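Kullinis Street Recycling Pilot
Second progress report to the Geraghty Fund
Period covered: January to April

Where we stand

The grant was made to find out whether sorting at home, backed by a drop-off point and a printed guide, would cut the amount of spoiled material leaving the Kullinis Street blocks. We are past the halfway mark and I can't yet tell you that it does. The first report was more cheerful than this one. I have gone back over it and think it leaned too hard on two good weeks.

Sign-ups

1457 households were sent the guide and the sign-up card. The number who returned the card looks healthy, but a returned card costs the household nothing and I would not read much into it. In the Sostitz block, where we checked cards against use of the drop-off point, 18 households that signed up had not come once by the end of March. We have stopped using the word "participants" for people who have only sent in a card, and the tables in the annex have been redone to match.

Spoiled loads

The hauler rejected 7 loads in this period. The same stretch last year had more, and it would be easy to claim the difference for the project. I don't think we should. The hauler changed its inspection routine in February, and its staff could not tell us whether the new one is stricter or looser. Until we have a full quarter under the same routine, the before-and-after comparison in the original proposal does not hold up.

Workshops

Sorting sessions were held in the community room at Clundana Hall. They were well liked, going by the feedback forms, though the forms were filled in at the door with the session leader standing there. The hands-on part went down better than the talk, and we have cut the talk in half.

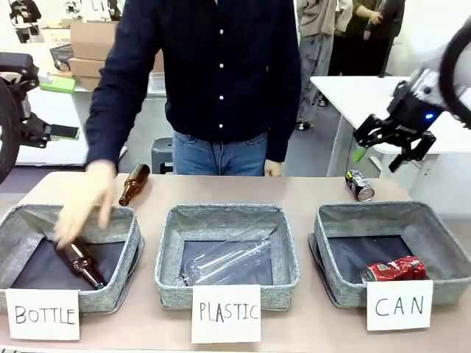

Sorting practice with the bottle, plastic and can bins.

What we lack is any sign that a good hour at a table changes what goes into the kitchen trash a month later. The follow-up calls were meant to tell us. Few people picked up, and those who did mostly said they were sorting everything, which does not match the loads.

The printed guide

We printed a second run of 300 after the first version left out cartons and foil trays. Those two items make up most of the questions we get. The new version is clearer, but it is still two pages long and I doubt the second page gets read. A one-page version is being drafted.

Spending

Spending is under budget, mainly from the delay in hiring for the door-to-door survey. This should not be taken as a saving. The money will be needed if the survey goes ahead, and if it does not, we would prefer to return it than find another use for it late in the year.

Changes we are asking for

We would like to move the final measurement back by one quarter, so that it rests on loads inspected the same way throughout. We would also like to drop the target for sign-ups and replace it with repeat visits to the drop-off point — a harder number to reach, and one we may well miss.

The load records and the Sostitz block tables are attached. A decision on the later date before the summer newsletter goes to print would let us tell residents the right month.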